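Folludano canteen moves to single-layer bowl draining after February review

The shared kitchen at the Folludano workshops has changed the way it drains and stores ceramic bowls, following a review of breakages and drying times carried out by the building's kitchen lead, Ruwan Miah. The new arrangement came into use in February and applies to both the main servery and the smaller tea point on the upper floor.

Under the old system, washed bowls were nested in stacks on a folded cloth beside the sink and put away at the end of the afternoon. The kitchen holds 147 bowls in mixed patterns, most of them bought in small lots over several years. Diameters and foot heights vary between lots, so the stacks rarely sat level. Water collected in the foot rings of the lower bowls, and rims were chipped when a stack was lifted from the bottom.

Miah's report puts the year's losses at 89 bowls, either broken outright or withdrawn because of rim damage. Most of the damage was recorded at the draining stage. Losses at the table and in the wash were low, and the report makes no recommendation on either.

The replacement method uses open wire racks with a flat base of parallel wires. Bowls go in upside down, in one layer, with a gap between neighbouring rims. They are not nested at any point until dry. The rack is loaded from one end, and the remaining bowls wait upright on the worktop until there is a free place for them. Staff are asked to lift each bowl by the outside wall, with the thumb kept clear of the rim.

Two rack types were tried. The first, sold under the Plakau name, had upright prongs intended for plates. Deep bowls leaned against the prongs at an angle and some held a small amount of water along the lower edge. The second, from Grarkus, had no prongs and a low raised frame. It took fewer bowls per load but drained more evenly, and it was the one adopted. The racks are rinsed daily and the drip trays are emptied at midday and at close.

Drying was checked by pressing a paper towel to the foot ring and inner rim of each bowl after a fixed period. The trial covered 957 bowls over the test period, counted as single uses, with each bowl logged once per wash. Results were recorded on paper and typed up by Thibault Hoarau, who runs the kitchen store. He also measured the foot rings and sorted the stock into three groups by diameter, with the aim of making the dry stacks more stable once they reach the shelf.

"The wide ones were going on top of the narrow ones and the whole lot rocked," Hoarau said. "We have put the sizes on separate shelves. It takes a little longer to put away and I have had some complaints about that."

Patterned bowls remain in service. An earlier proposal to replace the whole stock with one plain white line was dropped on grounds of cost, and the mixed set will be kept until numbers fall below 100. Replacements will be chosen by foot diameter first and pattern second. 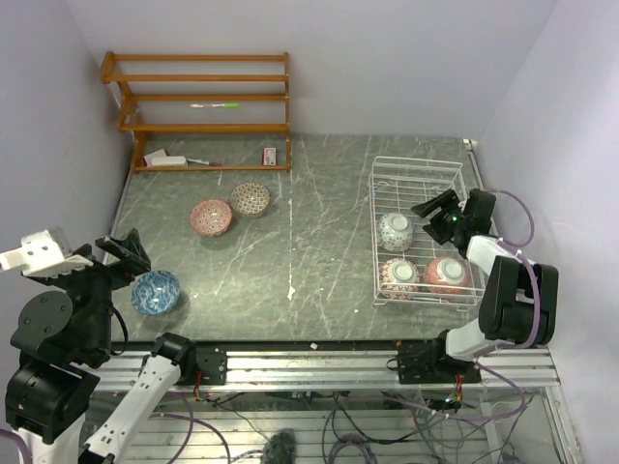 The review also looked at what is allowed on the worktop during draining. Small items such as pens, packets and boxes had been left beside the bowls in both rooms and were getting splashed or knocked into the sink. These are now kept on a tiered wooden rack against the back wall. The lower tiers are for packets and small boxes, and marker pens go wherever they will lie flat. Food is not to be kept on it.

Worktop surfaces are unchanged. Miah considered rubber matting under the wire racks but found that it held water at the edges and had to be lifted and dried separately. The racks now stand directly on the surface, which is wiped down after each load. The front edge is to be kept free of bowls where possible, particularly at the tea point, where the walkway is narrow.

A cupboard with slatted shelves, made by the joinery firm Nugroho, is on order for the main servery. It will let bowls that are nearly dry finish with air moving underneath, and should free one of the wire racks during the lunch period. Delivery has slipped once already and no new date has been given.

Cups and plates are outside the scope of the change. Cups continue to go on the wall pegs, and plates are still dried by hand. Miah said a similar check on plates might follow, depending on staff time.

Written instructions have been put up next to both sinks. Questions about the bowl groups or shelf labels should go to Hoarau at the store, which is open until 3.30 pm.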